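Jul 27, 2026. Paste, again

Opened the last jar of wheat starch paste this morning and it smelled like a gym bag. Out it went. Nermin says the March batch lasted twice as long, and she is probably right, and she has mentioned it twice.

New batch: one part starch to 4 of water, soaked overnight, cooked 38 minutes with the wooden spoon. I stopped stirring once to answer the phone and got lumps for my trouble. Pushed it through the horsehair sieve three times. It came out decent, a bit stiff. Note for whoever does it next: let the phone ring. 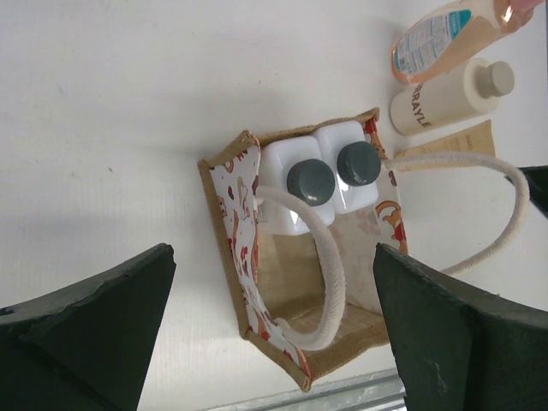
The job is the Lachance ledger, 1871, half leather, spine gone, boards hanging on by habit. Somebody before us repaired it with what I'm fairly sure is carpet tape. Necati Canpolat has been lifting the tape with a warm spatula and a vocabulary I won't record. He has done 29 leaves. The adhesive comes away in strings on the good ones and takes the ruled lines with it on the bad ones, so he has stopped and we're going to try a poultice on the endpapers first, where there is less to ruin.

Tested two tissues for the hinge repairs. The Praseck is lovely and nearly vanishes when dry, but it tears if you look at it with any firmness. The Silesar is heavier and shows a faint halo on the toned pages. Nermin Oral prefers the halo. I prefer not redoing the hinge in two years. We settled on Silesar for the hinges and Praseck for the edge tears, so both of us can feel slightly cheated.
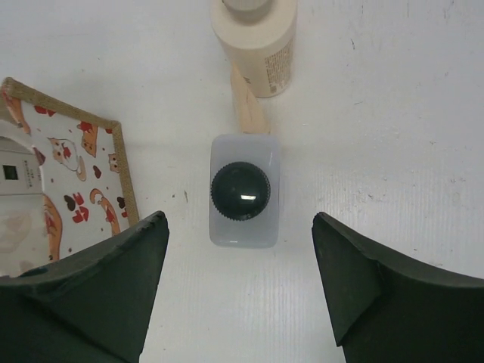
Storage for the offcuts is still a mess. I keep finding toned scraps stuck inside the blotter stack, pressed beautifully flat and no use to anyone. They should go in something shallow with round corners you can get a fingertip into, and it has to let light through so I can tell at a glance whether it's full. The small frosted white container is the right sort of thing. Nermin wants labeled envelopes. We had labeled envelopes at Nillgate, and every one of them said "misc."

Left to do: thin the paste for the edge tears, cut more blotters, humidify the detached front board under felt and see if the warp relaxes. Last time I weighted it too early and got a very flat board with a very clear impression of the weight. Thread is low. Necati to order, the unbleached one this time.

Filed under: Bench Notes, Paper & Binding
Questions about this notebook? Ask at the bench | Back to top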